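The Bathroom on Bench Two

Print this article | E-mail this article

I got into simulated robots the way other people get into sourdough, meaning I had no room for the real thing and a lot of evenings to fill. My first arm lived (and still lives) entirely inside a secondhand workstation at Plesten, the shared workshop I joined in January for the laser cutter. I've used the laser cutter twice!

The project is called Totimora. We build little digital rooms, drop an arm into them, and try to get it to pick things up without making fools of us. There's no schedule and barely a budget. My 8 p.m. slot on bench two costs me 30 dollars a month, and that covers the power and all the terrible coffee I can drink.

The rooms are my department. I started out making tidy ones, and tidy rooms teach a robot nothing, so now I toss stuff in like a teenager coming home from school.
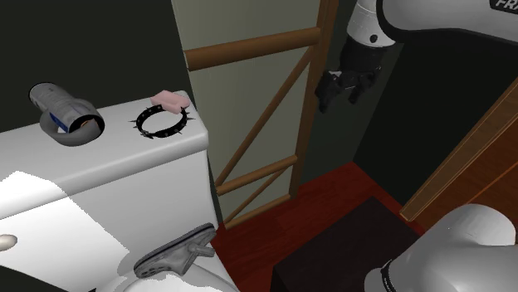

Hair dryer, spiked collar and soap on the tank, one shoe on the seat. Simulated bathroom, Totimora.

The collar is my favorite thing in the whole library. All those spikes are murder on the collision math, and the first version I loaded slowed everything down so badly I went and ate dinner. I rebuilt it with simpler shapes underneath and now it behaves, mostly. Soap was easy. Shoes are in between, because the grip you'd like isn't always one two stiff fingers can manage.

Then there's the ladder. I figured it would be a snap, just rods and rails, and it has eaten more of my spring than everything else put together. Each round dowel is a chance for the fingers to close a hair off center and skate away. Our grasp planner, Stunero, loves to pick a spot where two pieces meet, and then I sit there yelling at a monitor. My log for the ladder runs to 614 tries. I wrote down the good ones in green, and you can flip a long way between green lines!

What helped in the end was slowing the approach down and bringing the view in close to the fingers, where I could watch the angle against the wood.

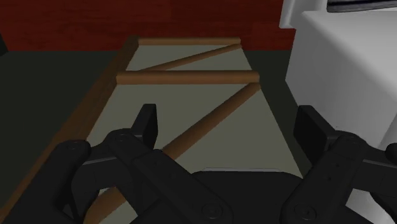
Theodorakopoulos thinks I'm going at it backward, and told me over the coffee machine that I should quit fussing with the fingers and fix the friction numbers first, since a dowel that slick never existed in any hardware store. Sixty tries with decent friction, the argument went, would teach me more than all the rest of my log.

I grumbled, went home, and changed the friction setting before bed. The new batch is running on bench two now, with a sticky note on the monitor asking people to please leave it on.

Print this article | E-mail this article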